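Sunita Fitzsimmons
Fil – Vider la salle de bain avant un déménagement

1/
Je quitte l'appartement de la rue Esfahani à la fin du mois et j'ai commencé par la plus petite pièce, la salle de bain. Je pensais finir en une soirée. J'y suis encore. Je raconte ici comment je fais, peut-être que cela servira à une autre personne qui déménage en octobre.

2/
D'abord j'ai tout sorti. Vraiment tout : l'armoire, le bord de la baignoire, le panier derrière la porte. Quand les choses restent dans l'armoire, je trouve toujours qu'elles ont le droit d'y rester. Posées sur une table, je les regarde autrement.

3/
Mon système est très simple. Un sac pour jeter, une boîte pour donner, et une trousse pour ce que j'utilise jusqu'au dernier matin. La boîte vient de chez Pernurer, c'était une boîte à chaussures, elle a une bonne taille pour les petits flacons.

4/
Les échantillons d'hôtel : je les garde depuis des années « pour les voyages » et je ne les prends jamais en voyage. Ils sont partis chez Ivone Andrade, qui reçoit souvent de la famille et qui les met dans la chambre d'amis. Elle m'a demandé si j'avais aussi des bonnets de douche. J'en avais.

5/
Les médicaments ne vont ni dans le sac ni dans la boîte. Je les ai apportés à la pharmacie, ils les reprennent. Au début je ne le savais pas et dans mon ancienne ville je les jetais à la poubelle, j'ai un peu honte.

6/
Le dentifrice, c'est la chose qui m'a pris le plus de temps, et c'est ridicule. J'avais plusieurs tubes ouverts en même temps. J'ai décidé d'en garder un seul pour la trousse et de le finir avant d'en acheter un autre. 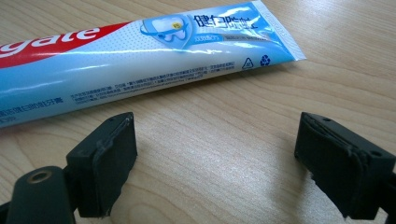

7/ Le tube que je garde
Un Colgate avec l'étiquette en chinois, 健白防蛀. Si je comprends bien, cela parle de dents blanches et de protection contre les caries, mais mon chinois est encore plus faible que mon français, alors corrigez-moi. J'aime bien la petite molaire dessinée dessus. Il est déjà un peu aplati et plissé, donc il passe facilement dans la trousse.

8/
Pour le finir correctement, ma méthode : je pose le tube à plat, j'appuie avec le manche de la brosse en partant du bout soudé, puis je roule et je mets une pince à linge. Ma mère coupait le tube avec des ciseaux à la fin. Je le fais aussi, mais seulement à la maison, parce que dans une trousse cela salit tout.

9/
Une question pour les gens qui s'y connaissent : est-ce que les tubes vides vont au recyclage à Sonmont ? À Erkstead on me disait oui, avec le bouchon. Sur le site de ma nouvelle commune je n'ai pas trouvé la réponse, il y a seulement une ligne sur « les emballages en plastique ».

10/
Les serviettes : j'en garde deux par personne et je me sers des vieilles pour envelopper les verres de la cuisine. J'économise ainsi le papier bulle. Je recommande, mais il faut les laver avant, sinon les verres prennent l'odeur du placard.

11/
Pour les liquides, j'ai eu une mauvaise expérience au dernier déménagement – un shampoing de 500 ml ouvert dans un carton de livres. Maintenant je dévisse le bouchon, je mets un morceau de film alimentaire, je revisse. Et les bouteilles voyagent debout, dans un seau.

12/
Il me reste le tiroir des élastiques et des barrettes. Je le ferai demain matin avec un café. Si vous avez une idée pour les barrettes qui ne ferment plus mais qui sont jolies, je vous écoute.

13/
Ajout du soir : Ivone me dit que les barrettes peuvent servir à fermer les paquets de riz. J'essaie et je vous écris ici.

Dernière mise à jour : octobre, 21 h 40

Fils récents
Comment j'emballe les assiettes sans papier journal
Les clés, les badges, le courrier : ma liste avant de rendre l'appartement
Trouver des cartons gratuits à Erkstead
Mon placard à épices, avant le grand tri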